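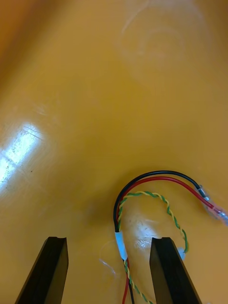
Short cable assembly, black and red wires plus a twisted yellow and green pair.

Lastdale Sides and Dips
README, June 2025

What's in it

Menu text for side orders and dips, copied off takeout menus. Garlic bread, wings, wedges, dough balls, slaw, the little pots of sauce. No pizzas, no burgers, no desserts. If a dessert slipped in, tell me the row id.

95 menus, one folder each. Every folder has the menu text as typed plus a table with one row per item. Items are split into name, blurb, price, size and the allergen line if the menu had one. A lot didn't.

Started in April as a way to look at how places describe garlic bread. Grew from there. Dips got added late and it shows, see Known problems.

Files

menus/ raw text, one file per menu
items.csv the main table, use this
dips.csv dips only, same columns plus "comes_with"
words.txt the descriptor list
split.txt train and held-out menu ids
old/ ignore

Columns in items.csv

row_id: don't sort on it, it's text
menu_id: matches the folder name
name: as printed, capitals kept
blurb: as printed, can be empty
price: number only, no currency sign
size: "regular", "large", "sharing", or whatever they wrote
pieces: for wings, dough balls and so on. Blank means the menu didn't say
allergens: as printed
heat: 0 if none given, otherwise the number of chilis shown next to the item
source: who typed it

Blank and zero are different in pieces. Blank and zero are the same in heat. Sorry. Would need a full re-key to fix.
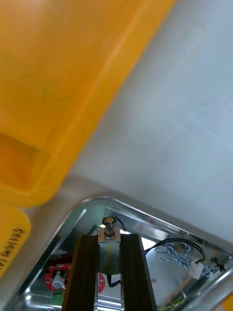

Prices are menu prices only. No delivery markup, no deals, no "add a dip for less". When a menu gave a price range I put the lower one in price and the full range in the notes column of the raw file. Half and half boxes (wings plus wedges in one box) are one row, and name has the word "combo" added in square brackets by us. Only place where we touched the name field.

Typing was done by hand from paper and PDF menus. Tried pulling the text automatically on the first batch and it ate every fraction and half the accents, so all of those were redone. jalapeño should be right everywhere now. Crème fraîche probably not.

Descriptor list

words.txt has 40 words that turn up in blurbs over and over. Crispy, golden, smothered, loaded, tangy, homestyle, hand cut, you know the ones. Each has a rough group next to it: texture, taste, heat, cooking method, puff. "Puff" is for words that say nothing about the food (legendary, famous, ultimate). Expect arguments about puff. "Signature" moved in and out of it twice and is currently in.

Matching is whole word, lower case. "Crisp" and "crispy" count seperately. "Extra crispy" counts as crispy only.

Sources

Most of the menus are independent takeouts. Three small groups gave us theirs directly and said fine to share: Noonan, Pluvaveo and Estetti. Noonan sent the sides menu and the lunch menu as one document so a few items appear at both prices, kept both. Pluvaveo writes the longest blurbs in the set by a mile. The aioli alone takes up four lines. Estetti has almost no blurbs at all, just names, which is useful if you want to see what a model does with nothing to go on.

Labeling

Every row in the held-out part got read by 2 people. They marked whether the blurb describes the food or mostly sells it. Where they disagreed, both marks are in the file and there is no tie break. Train rows got one reader only.

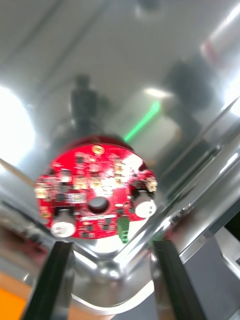

Hannelore Voß objected to the mark for dips: a dip blurb is nearly always one line, and "cool and creamy" is doing both jobs at once, so why force a choice. She'd rather see a third mark, "both", and the old rows left as they are with a flag saying which rules they were read under.

Fair point. Third mark is going into the next version, dips first. Flag column is already there (rules_v) but every row says 1 right now.

Known problems

Dips: comes_with is patchy. Some menus list the dip under the item it goes with, some give dips their own section, and we weren't consistant about which one wins. Check both tables before you count anything.

Garlic bread with cheese is sometimes one item with an add-on and sometimes two items. Left as printed. Inflates the garlic bread count.

Sizes: inches and centimeters mixed. Not converted.

6 menus have no prices because the page with the prices was missing. Price is blank for all of them. Don't read blank as free.

Chili icons: one menu used them for "popular". Fixed. There may be another one like it.

Allergen lines are old the day they're printed. Do not use this to tell anyone what's safe to eat. Ask the restaurant.
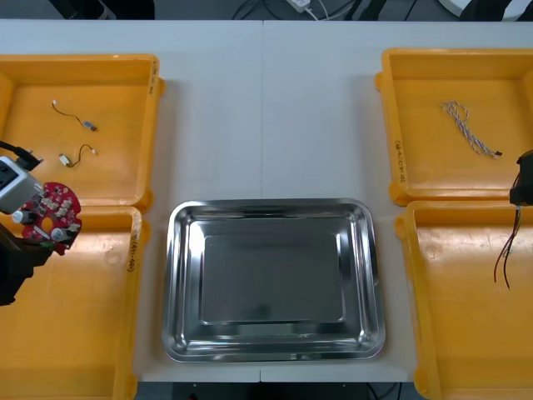
Split is by menu, so all the items from one place stay together. Don't reshuffle by row, the same blurb gets reused for wings and boneless wings at nearly every takeout and you'll leak it straight into the held-out part.

Using it

Fine for research and teaching. Want to reprint a whole menu, ask the place that wrote it. Credit as "Lastdale Sides and Dips" with the month on this file.

Fixes: send row_id, what it says, what it should say. One per line please. New menus welcome if you typed them yourself and kept the capitals.

To do

third mark for dips
comes_with, all of it
inches
delete old/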